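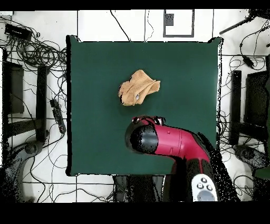

By Khrystyna-Mariia Karpenko | April 9, 2021

Let's talk about towels, because I have had more mail about towels this month than about anything else since I started the Brendley household letter!

It began with my grumble last time about the hall closet, and then half of you wrote in with your own folding methods (thank you, I read every one, even the four-page one with diagrams). So I've been practicing. I take one tan towel, drop it in a heap, and start over from nothing, the way laundry really arrives in your life. A crumpled heap is the honest starting point - if you only ever practice on a towel that's already flat, you're skipping the hard bit.

My first tip is to find a corner before you do anything else. Don't tug at the middle. A bunched towel has edges tucked over and under each other, and pulling at the top layer mostly drags the whole bundle along with it. Get one corner, run your fingers along the hem to the next one, then lift and give it a good shake.

Second, think about what's underneath. I like a mat for this, a plain dark one if you have it, as a light towel shows up so nicely against it and you can see right away when your edges are crooked. Tile on its own is slippery and, in my house, never as clean as I'd like it to be.

After that it's your choice. I fold in half the long way, then in half again, then in thirds, with the folded edge facing out on the shelf. Mrs. Hồ over in Taltow rolls hers and stands them up in a basket, and she swears she gets more than 50 into a closet smaller than mine. I tried it for a week. They looked gorgeous until somebody pulled one from the bottom row, and I'll leave the rest to your imagination.

A couple of you asked if I iron towels. No! Never have. I do keep to loads of 5 bath towels at a time, dried for 60 minutes, and I fold them the same evening if I can stand it.

Next time it's fitted sheets, heaven help us. If you have a method that works on the deep ones, please send it in before I start - I've got a queen-size set from Plestia that has beaten me every time since August.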